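Search this site Go

Tracing a gossip story back to its source

August – by Shirley Whitlock
Last updated: August, 16:40

I keep a log of celebrity rumours and where they start. The one that filled most of this month concerned the singer Walter Correa and his supposed split from his co-presenter on the Plellero breakfast show. I logged 8 articles in one evening and compared them line by line.

All 8 used the same quotation from "a friend close to the pair". Four gave no source. Three credited Flaso, a showbusiness newsletter, and the last was the Flaso item itself, posted at 18:10.
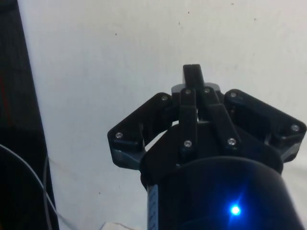 Black gripper against an off-white wall.

The Flaso item runs to 700 words, most of them background. The new material is a single sentence: Correa was seen leaving the Gelside Hotel alone. The friend's remark comes two paragraphs later and concerns his tour dates. By the third rewrite it had been moved next to the hotel sentence, where it reads as a comment on the relationship. 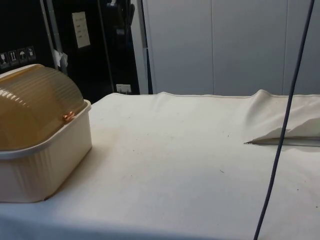 2 min read

Headlines drifted in the same direction. The first had "spotted alone", the next "living apart", and the last I logged had "split confirmed" – with nothing in the text to confirm it. Correa's agency, McIver, issued a two-line statement the next morning saying he was working in another city. Only one site added it to its story, at the bottom.
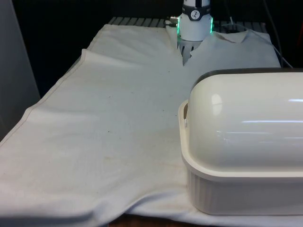 Shirley Whitlock
Blog author and editor

My method is simple. I save each page when I find it, note the posting time and mark any sentence that does not appear in an earlier version. Posting times can be altered, so I treat them as a guide. Copied spelling mistakes are better evidence. Five of the rewrites kept "Gelsdie".

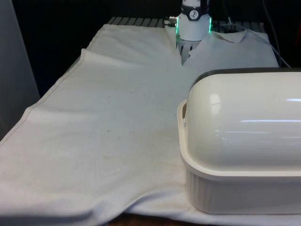

Has the couple's separation been confirmed?
Neither of them has said so in public, and the McIver statement does not mention the relationship.

I will add to the log if either of them comments.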